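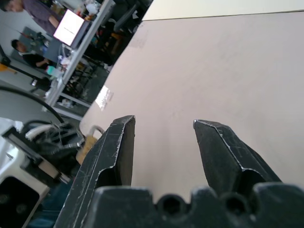 Birgit Kleinschmidt wrote to say the bullpen numbers in my last post were too kind to Dridby, and she is right. I had left out inherited runners. With them included, Dridby relievers let 3 more runs score in April than I listed, all with two outs. The starters still threw 63 percent strikes – a good rate for this league. Brandes was pulled after 60 pitches against Pokero, one batter too late.

© 2024 Dimell Baseball Notes | Contact | Back to top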